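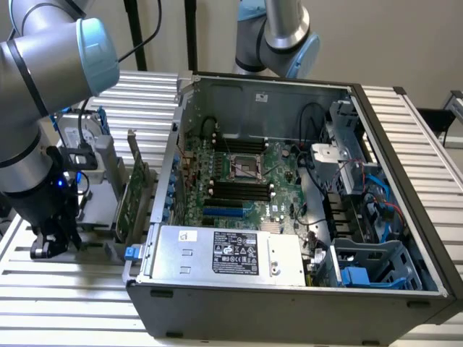
Gripper Comparison for PC Disassembly
Nikola Stoyanova and Hubert Ortner

We tested two sets of fingertips on the same two-finger gripper, narrow and wide. The task was to pick up an expansion card standing on edge next to an open desktop tower. Each set got 20 tries at the same speed. The narrow tips dropped the card 5 times and the wide tips 11 times. Most wide-tip drops came from touching the side of the case on approach. In June we will repeat the test with rubber pads.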